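Werkstattbuch, April 2022: Greifer am Abtropfgitter

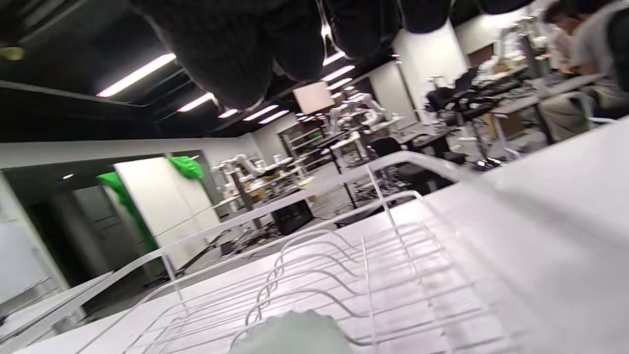
So, zweiter Anlauf mit den neuen Fingern am Handgreifer! Die alten von Skodava waren mir einfach zu breit, damit kommt man zwischen den Bügeln vom Gitter kaum durch, ohne irgendwo anzustoßen. Jetzt also schmalere, selbst gedruckt, mit 40 Prozent Füllung (reicht völlig, die biegen sich kein bisschen).

Der weiße Draht macht mir mehr Sorgen als die Mechanik. Der glänzt unter den Deckenröhren so stark, dass die Tiefenschätzung an den Reflexen springt. Hab die Belichtung erst mal fest eingestellt, Wert 1506 statt 2045, und den Rest schaue ich mir am Rechner an. Vielleicht mattes Klebeband auf ein paar Bügel? Oder doch die Röhre vorne links ausmachen, muss ich mit den anderen absprechen.

Noch offen:
- Schrauben am linken Finger nachziehen, M3, die kurzen
- Federn von Farnent nachbestellen, gleich 100 Stück, die verschwinden hier ja ständig
- Kabel am Griff besser führen, scheuert am Handgelenk

Zu den Tellern komme ich nächstes Mal, dann auch mit dem Gummibelag.

3 Kommentare · 7 Mal geteilt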